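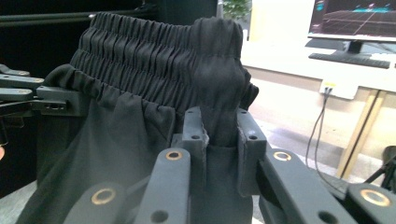 The Department's delegation visited the Stullovbridge laboratory on 3rd April, at the invitation of the Claltosberg Institute, for the spring open day on robotic handling of textiles. The purpose of the visit was to establish whether any of the methods under study could be of use to the hospital laundries and clothing repair workshops which the Department supports. The first station dealt with garments that have no firm shape of their own. Two grippers were used together on a black garment with a wide elasticated waistband, one holding the side just below the band while the other pinched the fabric near the middle between flat grey fingertip pads. Gathered elastic was chosen by the hosts as a difficult case. It bunches under tension, and the position of the edge is hard to judge from one moment to the next.

Programme of the day

Visitors were received at the east entrance and divided into 4 groups. The total attendance was given by the hosts as nearly 80, drawn mainly from colleges, care providers and small manufacturers. Each group spent 30 minutes at a station before moving on. Our delegation was placed in the second group and therefore saw the folding station before the sorting station, although the printed programme had them the other way round.

A short introduction was given in the lecture room. It covered the history of the laboratory, its move to the present building and its current work under the Espiritu project, which is concerned with the handling of worn and mixed clothing. Copies of the slides were promised to all those who left an address at the desk. They had not been received when this report was prepared.

Handling and folding

Staff explained that the hand-held grippers are operated by a person, and that recordings of the movements are later used to teach a robot arm the same task. Members of the delegation were invited to try them. Most found that closing the fingers was easy and that releasing cloth cleanly took practice. One member observed that the grip needed for a waistband was quite different from the grip needed for a sleeve, and the staff agreed that this remained a matter for further work.

Questions were asked about wear on the fingertip pads. The hosts replied that pads are inspected weekly and changed as required, and that no figures on their working life had yet been published.

Sorting

The sorting station was run under the name Sallum. Items were taken from a bin and placed on a belt according to size. Progress was slow, and the belt was stopped twice during our visit so that tangled items could be separated by hand. The delegation considered this demonstration less advanced than the first, but of more direct interest to the laundries.

Matters for follow-up

The delegation recommends that the laundries be asked to supply a list of the garments which cause them most difficulty, with elasticated items shown separately. The list should be sent to Claltosberg before the summer closure. It is further recommended that a return visit be requested once the sorting belt has been rebuilt.

Travel costs were met from the visits budget approved in March. The car park at Stullovbridge is small, and future parties are advised to travel by train and allow time for the walk from the station.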